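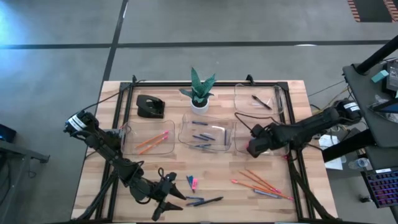
Several people wrote in August to ask whether the pencils have to be kept apart from the pens. One reader in Esusstead put it more bluntly and said a single cup on the desk had worked for years, so why bother with trays at all?

A cup is fine if you own a few pens and one pencil. Trays start to help when a desk is shared, or when there are crayons and erasers in the mix. Those sink to the bottom of a cup and stay there.

Desk Trays and Small Stationery: Common Questions
Updated October 2020

Which kinds of things should get their own tray?
Start with pencils, pens, crayons and erasers. If you have only a couple of pencils, they can still have a tray to themselves. Leave one tray free if you can. It gives you somewhere to put the odd items until you decide about them.

Why clear plastic?
You can see what is inside from your chair. Clear trays do show pencil dust and ink marks sooner than dark ones. Wipe them with a damp cloth and a drop of dish soap. Don't use the dishwasher, which can warp thin plastic.

What size should I buy?
Measure your longest pen first. The Cudeva small tray is 80 mm wide and the medium is 39 mm wider. A long pen will lie at a slant in the small one. If that bothers you, get the medium.

Do pens need to lie flat?
Gel pens and ballpoints do best flat or tip down. Felt-tip markers should be stored flat with the cap pushed on all the way.

How do I start on a mixed pile?
Tip everything out in front of the trays and take the biggest group first. Crayons are usually easy to pick out. Erasers come next. Test the pens last, on scrap paper, and throw out the dead ones. 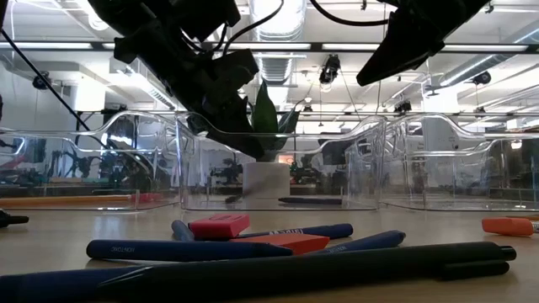
Crayons, erasers and a long black pen, with the bins behind.

Can crayons and erasers share a tray?
We don't recommend it. Wax rubs off on the eraser and then smears on the page. If they have already been together, rub the eraser on rough paper until it comes clean.

Will an eraser damage the tray?
It can. Soft vinyl erasers left against some plastics for months will stick and leave a dull patch. Keep the paper sleeve on, or line the tray with card.

Do you sell dividers?
Yes. The Qaisi divider, item 1228, fits the medium tray only. The Kuvham liner set has 58 precut card liners and fits both sizes.

Can I return a tray I have used?
Unused trays only, in the original wrap. Cracked trays are replaced free. Send us a photo of the crack and your order number.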